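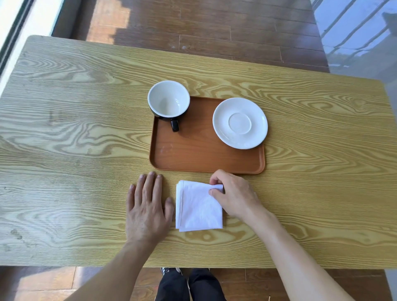
Reiko Amano는 첫 초안을 읽더니 냅킨 접는 법에 파일이 왜 이렇게 많으냐고, 반으로 접고 또 반으로 접으면 끝나는 일 아니냐고 물어 왔다. 답장은 이 README로 대신한다. 읽고 나서도 같은 질문이 남으면 이슈를 열어 주기 바란다. 같은 질문의 이슈가 이미 열려 있으니 그 밑에 달아도 된다.

Andon: 커피 쟁반 차림과 천 냅킨 접기 기록

개요

Andon은 커피 한 잔을 쟁반에 차려 내는 일을 글로 적어 모은 자료다. 잔, 잔 받침, 쟁반, 천 냅킨까지만 다룬다. 숟가락은 버전 2에서 뺐다. 숟가락을 넣으면 설탕이 따라오고, 설탕이 오면 집게가 오고, 그다음부터는 호텔 조식이다.

기록은 모두 100건이고, 한 건이 쟁반 하나에 해당한다. 무엇이 어디에 놓였는지, 냅킨은 어떻게 접었는지, 차린 사람이 덧붙인 말이 있으면 그 말까지 적는다. 커피 맛에 대한 정보는 없다. 커피가 들어 있었는지 여부도 필수 항목이 아니다.

이름은 처음에 연습 장소를 빌려준 찻집 이름을 땄다. 찻집은 업종을 바꾸어 지금 열쇠를 깎는다. 이름은 그대로 두기로 했다.

구성

trays.tsv: 기록 본체. 탭으로 구분한다. 쉼표로 구분하던 시절에는 비고란에 쉼표를 쓰는 사람들 때문에 열이 자꾸 늘어났다.
folds.txt: 접는 법의 이름과 절차. 현재 19가지가 들어 있고, 그중 몇 가지는 이름만 다르다는 의심을 받고 있다.
words.txt: 용어집. 가장 짧은데 가장 오래 다툰 파일이다.
old/: 버전 1의 잔해. 숟가락이 궁금한 사람은 여기를 보면 된다.

항목 설명

cup_inside, cup_outside
잔 안쪽과 바깥쪽 색. 두 칸으로 나눈 까닭은 맨 위의 잔 같은 경우가 있어서다. 겉은 검고 안은 희다. 한 칸만 있던 때에는 같은 잔을 두고 기록자마다 "검정", "흰색", "흑백", "얼룩말"이라고 썼다. 얼룩말이라고 쓴 사람은 지금도 그게 가장 정확했다고 주장한다.

cup_place
잔이 놓인 자리. on(받침 위), split(받침과 따로), off(쟁반 밖) 가운데 하나. 잔은 쟁반 왼쪽, 받침은 오른쪽에 있는 맨 위의 차림은 split이다. 쟁반 테두리에 걸쳐 있으면 비고에 "걸침"이라고 적는다. "위태로움"이라고 적지 않는다. 위태로움은 성격 차이다.

handle
잔 손잡이의 방향. 쟁반을 받는 사람 쪽을 6시로 놓고 시계 방향으로 적는다. 4시파와 6시파와 "손잡이 없는 잔을 쓰면 된다"파가 있으며 마지막 파의 기록은 이 칸이 비어 있다.

saucer
받침의 유무와 색, 가운데 우묵한 자리의 유무. 우묵한 자리가 없는 것은 작은 접시로 본다. Cletitz에서 보내온 기록에는 작은 접시를 받침이라고 쓴 것이 섞여 있다. 고쳐 달라고 했더니 자기네는 평생 그렇게 불렀다고 한다. 평생은 출처로 인정하지 않지만, 값은 그대로 두고 표시만 해 두었다.

tray
쟁반의 모양과 색. 재질은 아는 사람만 적는다. 나뭇빛이 난다고 해서 나무라고 쓰지 말 것. 이 규칙을 어긴 사람이 누구인지는 변경 이력에 나와 있으며, 이 문서를 쓰는 사람이다.

napkin_place
냅킨 자리. 쟁반 안, 쟁반 앞, 쟁반 밑, 무릎. 무릎은 한 건뿐이고 삭제 요청이 들어와 있다.

fold
접는 법. folds.txt의 이름을 쓴다. 손에 아직 잡혀 있는 냅킨은 "작업 중"으로 적고 나중에 갱신한다. 갱신된 적은 별로 없다.

note
비고. 원래는 드문 사항을 적는 칸이었는데 지금은 전체 글자의 대부분이 여기에 산다.

접는 법에 대하여

가장 많이 나오는 것은 "직사각형 겹접기"다. 흰 천을 펴서 반, 다시 반, 모서리를 맞추고 손바닥으로 한 번 쓸어 준다. 한 손으로 옆을 짚고 다른 손으로 맨 위 겹의 모서리를 잡으면 겹이 덜 밀린다. 접힌 쪽을 왼쪽에 둘지 오른쪽에 둘지는 정하지 않았다. 정하려고 모인 적은 있다. 그날 남은 결정은 다음에는 과자를 더 사 오자는 것이었다.

"Zeman식"은 직사각형 겹접기와 같되 마지막에 위쪽 모서리를 살짝 뒤로 넘긴다. 넘긴 모서리는 쟁반을 들고 세 걸음만 걸으면 제자리로 돌아온다. Zeman식을 쓰는 사람들은 손님 앞에 도착했을 때 모서리가 풀려 있는 것까지가 Zeman식이라고 한다. 반박할 방법을 찾지 못해 folds.txt에 그대로 실었다.

"주머니접기"는 숟가락을 꽂는 접기였다. 숟가락이 빠진 뒤로 이 주머니에는 아무것도 들어가지 않는다. 그런데도 버전 2에 들어온 기록에 꾸준히 등장한다. 예쁘기는 하다.

"연꽃"은 받지 않는다. 연꽃을 접을 줄 아는 사람은 한 명이었고, 그 사람이 없으면 검수가 불가능했다. 그 사람이 있어도 검수가 오래 걸렸다.

구겨짐은 결함으로 치지 않는다. 다린 천도 한 번 만지면 부드러운 주름이 몇 줄 간다. 초기에 구김 등급을 1에서 5까지 매기자는 제안이 있었으나, 두 사람이 같은 냅킨에 1과 5를 준 뒤로 철회되었다.

수집 방법

각자 집이나 가게의 식탁에서 쟁반을 차리고, 손을 닦고, 적는다. 순서가 중요하다. 적고 나서 손을 닦은 기록지는 옮겨 적을 때 추리가 필요했다.

식탁보는 걷고 맨 식탁에서 한다. 결이 요란한 나무 식탁이면 흰 냅킨의 가장자리가 잘 보여서 모서리 맞추기가 쉽다. 흰 식탁에 흰 냅킨을 놓고 연습한 사람의 기록은 비고란이 유난히 길고 어조가 거칠다.

같은 쟁반을 여러 번 차려도 되지만, 잔을 5밀리미터 옮기고 새 기록이라고 내는 일은 삼가 주기 바란다. Rikis 묶음의 초반이 그렇다. 합치지 않고 둔 것은 그쪽에서 5밀리미터의 차이를 설명하는 긴 글을 함께 보냈기 때문인데, 읽어 보면 묘하게 설득된다.

알려진 문제

오른손잡이의 기록이 압도적으로 많다. 왼손잡이가 차린 쟁반은 손잡이 방향이 반대로 적혀 있거나, 맞게 적었는데 검수자가 반대로 "고쳐" 놓았다. 되돌리는 작업은 절반쯤에서 멈춰 있다.

"쟁반"과 "받침"과 "잔 받침"이 섞여 쓰인다. words.txt를 따르면 해결될 문제이지만 words.txt를 읽는 사람은 words.txt를 쓴 사람들뿐이다.

색 이름은 믿지 말 것. 주황빛 도는 갈색 쟁반 하나가 기록마다 밤색, 캐러멜, 벽돌색, "그냥 쟁반색"으로 나온다. 오후 햇빛이 드는 방에서는 더 심해진다. 색이 중요한 작업이라면 비고를 함께 보거나, 색이 중요하지 않은 작업을 고르면 된다.

12월에 들어온 기록에는 냅킨이 전부 빨간색이다. 계절의 영향이라고 적어 두었는데, 나중에 알고 보니 한 집에서 냅킨 한 장으로 다 차린 것이었다.

쓰임새

찻집이나 식당에서 새로 온 사람에게 차림을 설명할 때, 소품 목록을 만들 때, 접는 법 이름을 통일하자고 싸울 때 근거로 쓸 수 있다. 마지막 용도로 가장 많이 쓰인다.

예법 시험 준비에는 권하지 않는다. Andon은 사람들이 어떻게 놓았는지를 적은 것이고, 그 가운데에는 어떤 예법 책을 펴도 꾸중을 들을 차림이 꽤 있다. 시어머니나 장모님께 옳고 그름을 증명하려는 용도로도 권하지 않는다. 해 본 사람이 있고, 결과는 old/ 폴더에도 없다.

기여하는 법

trays.tsv 맨 끝에 한 줄을 더한다. 중간에 끼워 넣지 말 것. 접는 법을 새로 올리려면 이름, 절차, 그리고 직사각형 겹접기와 무엇이 다른지를 적은 문장이 필요하다. 마지막 문장을 쓰다가 스스로 철회한 제안이 여럿이다.

검수는 두 사람이 한다. 의견이 갈리면 세 번째 사람을 부르고, 세 번째 사람이 또 다른 값을 내면 비고에 3이라고 적고 넘어간다. 비고에 3이라고만 적힌 줄이 무슨 뜻인지 묻는 사람이 많아 여기 밝혀 둔다.

이슈 제목에 "급함"을 붙이지 말 것. 냅킨이다.

사용 조건

자유롭게 쓰고 고쳐도 된다. 가져다 쓸 때는 Andon이라고만 적어 주면 충분하다. 고친 판을 퍼뜨릴 때 숟가락을 다시 넣었다면 이름을 바꿔 주기 바란다.

남은 일

왼손잡이 기록 되돌리기.
folds.txt에서 이름만 다른 접기 합치기. 먼저 당사자들에게 연락할 것.
"작업 중" 냅킨 마저 접기.
Reiko Amano에게 답장 보내기.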